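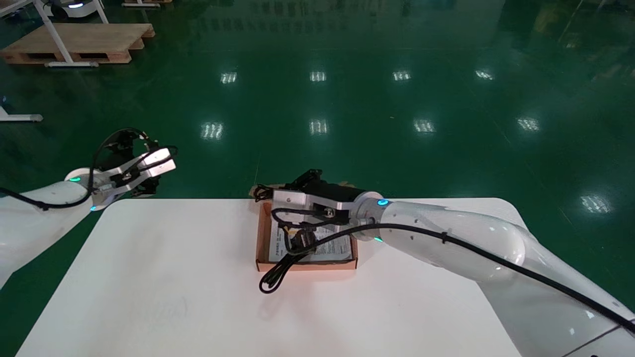
Farby changes what goes in the box

Small electronics seller Farby will pack a printed instruction sheet and a cable in every order from July, the company told customers this week. Until now both had to be requested at checkout.

The sheet carries text and small diagrams and lies in the bottom of a shallow brown cardboard box, with the coiled cable on top of it. Farby said 671 customers wrote in last year about missing cables, and some 60 of them had returned the whole order.

Cables will also be sold on their own for people who bought before the change. Orders can be returned within 90 days, up from 57. The boxes will ship from the Elura warehouse, and prices stay the same through the end of the year.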